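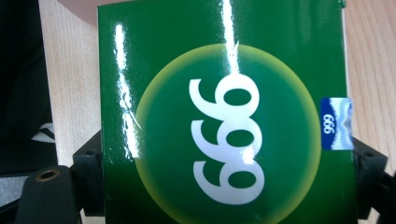
Abb. 1: Grüne Hochglanzschachtel, Aufdruck »999«, zwischen den Greiferfingern. Blick der Greiferkamera.

# Plumano – Greifdaten für glänzende Schachteln

Kategorie: Datensätze / Manipulation / Handgeführte Greifer

Zuletzt aktualisiert: 12.05.2022

Plumano ist ein kleiner Datensatz mit Demonstrationen zum Greifen, Drehen und Abstellen von Faltschachteln, aufgenommen mit einem handgeführten Zweifingergreifer. Klein heißt: 1000 Episoden. Wer mehr erwartet hat, findet im Netz genug Sammlungen mit mattgrauen Würfeln. Uns interessierten die Verpackungen, bei denen Tiefenschätzer das Handtuch werfen, also alles, was lackiert ist und spiegelt.

## Fragestellung

Unsere Ausgangsvermutung war unspektakulär: Eine Policy, die nur das Bild der Handkamera sieht, orientiert sich an auffälligem Aufdruck, weil Kanten auf Hochglanz ein unzuverlässiges Angebot sind. Große Ziffern sind dafür dankbar. Sie werden allerdings weniger dankbar, sobald ein Reflex darüberläuft, wie in Abb. 1 bei der obersten Neun. Ein Mensch liest trotzdem 999, auch um eine Vierteldrehung gekippt. Das Netz liest gar nichts, es hat eine Meinung zu Helligkeitsverläufen.

Getestet haben wir deshalb zwei Varianten:

- `roh`: Bilder unverändert, mit allen Glanzlichtern
- `maske`: überstrahlte Bereiche werden erkannt und beim Training zufällig durch Nachbartextur ersetzt

Die Maskierung stammt aus unserem Vorprojekt Haberkorn und wurde für Plumano nur entstaubt. Die Schwellwerte stehen in `config/glanz.yaml`. Bitte nicht anfassen, bevor man den Kommentar darüber gelesen hat. Er ist lang und teilweise unfreundlich.

## Aufnahme

Alle Episoden entstanden im Labor Eltberg bei normaler Raumbeleuchtung. Polarisationsfilter haben wir weggelassen. Sie hätten das Problem gelöst, über das wir schreiben wollten.

Jede Episode enthält eine Schachtel und eine Aufgabe. Die Bildrate beträgt 60 Bilder pro Sekunde, für das Training wird auf 5 heruntergerechnet. Dazu kommen Fingeröffnung und geschätzte Kamerapose. Die Pose ist brauchbar, solange die Schachtel nicht das halbe Bild einnimmt. Im gegriffenen Zustand tut sie das leider gern, und der Hintergrund liefert dann nur noch schmale Streifen zum Festhalten. Betroffene Abschnitte tragen das Flag `pose_unsicher`. Wir empfehlen, es ernst zu nehmen – wir selbst haben damit erst im Juli des Vorjahres angefangen und seither besser geschlafen.

## Ordnerstruktur

```
plumano/
 episoden/ Video und Zustände je Episode
 config/ Glanzmaske, Trainingsparameter
 splits/ train.txt, test.txt
 werkzeuge/ Konvertierung, Betrachter
```

Der Betrachter startet mit `python werkzeuge/ansehen.py --episode ID`. Ohne ID zeigt er eine zufällige Episode, was als Fehler gemeldet und als Funktion behalten wurde.

## Ergebnis

Mit `maske` trainierte Policies stellen Schachteln im Testteil häufiger in der verlangten Orientierung ab als mit `roh` trainierte. Beim reinen Zugreifen sehen wir keinen belastbaren Unterschied. Das war für den Titel unseres Berichts ungünstig, stimmt aber mit der Vermutung überein: Zum Zupacken reicht ein grober Umriss, zum Ausrichten braucht es den Aufdruck.

Auf Verpackungen ohne großen Aufdruck schrumpft der Vorteil. Auf vollflächig weißem Glanzkarton kehrt er sich um, da die Maske dort mit Begeisterung die ganze Schachtel für einen Reflex hält. Wir führen das unter »bekannte Einschränkungen« und nicht unter »Ausblick«.

## Bekannte Einschränkungen

- Eine einzige Greifergeometrie. Die Finger ragen in jedes Bild, und die Policy hat sich daran gewöhnt. Andere Finger bedeuten neues Training.
- Kleine Etiketten verschwinden nach dem Herunterskalieren weitgehend. Für Texterkennung ist der Datensatz ungeeignet, auch wenn er dafür schon zweimal angefragt wurde.
- Der Hintergrund wechselt wenig. Helle Holzflächen sind deutlich überrepräsentiert.
- Eindrücken der Schachteln wurde nicht gemessen. Es kam vor.

## Nutzung

Forschung und Lehre sind frei, für alles andere bitte vorher fragen. Die Aufdrucke gehören den jeweiligen Herstellern und sind von der Freigabe nicht erfasst. Eine Umsetzung in das Datenformat von Erkevgate liegt als Skript bei, ist aber nur mit dem Testteil ausprobiert.

Pflege und Rückfragen: Uyên Thân. Fehlerberichte bitte mit Episoden-ID und verwendetem Split; »geht nicht« wird gelesen und geschlossen.

Diese Website verwendet Cookies, um die Nutzung der Projektseiten statistisch auszuwerten. Mit dem Weitersurfen stimmen Sie dem zu. Einstellungen ändern | Verstanden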